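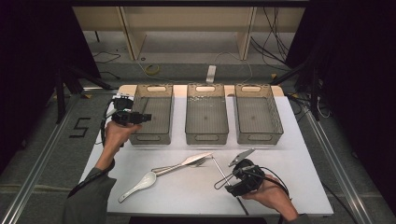
Tatiana Vávra had never built a machine before she joined the shared workshop behind the old Dvořáček bakery, and she says this without any shame. She repaired violins for many years, then she stopped, and her hands wanted something to do. The project she chose with Khoa Ông is called Ratis, and its purpose is easy to say: a robot that puts the kitchen things back where they belong. To teach it, a person must first do the work many times, and do it with the same kind of fingers the robot will have. So the work is done with a black gripper in each hand and a cable behind each one, at a white table with three gray baskets along the back edge. The spatula is the piece that Tatiana respects most. It is long and thin, the head is heavier than one expects, and when the jaws take it at the wrong place it wants to turn.

I visited them in May, in the evening, when the workshop is used the most. At the other end of the building Dwayne Crenshaw was cutting boards for a bed, and every few minutes the talking had to stop until his saw was quiet again. Khoa used these pauses to tighten screws. He is a patient man, and he told me that he has built the gripper fingers again and again, each time changing only one thing, and writing the change in a paper notebook with the date and the mood he was in.

"The mood is important," he said. "When I am angry I make the fingers too short."

The first fingers were copied from a drawing that Vojtěch Beneš made on the back of a receipt. Vojtěch is the electrical person of the group and does not claim to understand mechanics. His fingers could hold a cup very well, and a fork not at all. A fork lies flat, and between its handle and the table there is almost no space to go under. A human solves this with a fingernail. Khoa tried a thin metal lip, which scratched everything, and after that a soft rubber edge, which folded. What he has now are plain rectangular pads, black and boxy, and the skill has moved from the pads to the person. Tatiana comes to the handle from the side, a little tilted, and closes slowly.

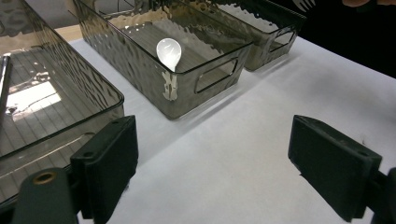

She learned this in the same way she once learned to set a sound post inside a violin, by failing at it for a whole winter. The group counts every completed attempt, and on the evening of my visit the number on the whiteboard was 3,384. Esben Oddsson, who writes the software, threw away the first 2,000 of them. He did it in one night and told the others at breakfast. In those early attempts everybody had moved too fast, and the two hands were recorded by clocks that did not agree. Khoa did not speak to him for two days, and then he brought a cake.

The clocks are better now. Vojtěch bought a small timing board made by Wallatel, second hand, and put it in a lunch box with holes drilled for the cables. He is proud of the lunch box. The cables themselves are a subject on which the members disagree. Esben would like to remove them all and use batteries. Vojtěch answers that a cable has never needed to be charged, and that he is tired of looking for chargers under Dwayne's sawdust.

I asked to try, and Tatiana gave me her place. The gripper is not heavy in the first minute. In the fifth minute I felt it in the wrist, and I understood why she rests one elbow whenever she can. My task was a spoon, the easiest thing they have. I caught it by the bowl, it slid away, I caught it again and carried it too high over the wall of the basket, like a person who crosses a small stream with very big steps. Esben deleted my attempt before I had put the grippers down.

Money is a smaller problem than I had supposed. The parts come mostly from broken printers, and a local firm, Clotusine, lets them take the aluminum pieces it cannot sell. The bigger problem is time. All four have other work, and Khoa has a baby at home who does not respect the schedule.

The robot itself stands in the next room with one arm finished. It can lift a spoon on a good day. For the second arm they are waiting for a gear, and Khoa has already opened a new page in his notebook for it. When I left, Tatiana was back at the table, and Dwayne's saw had started again.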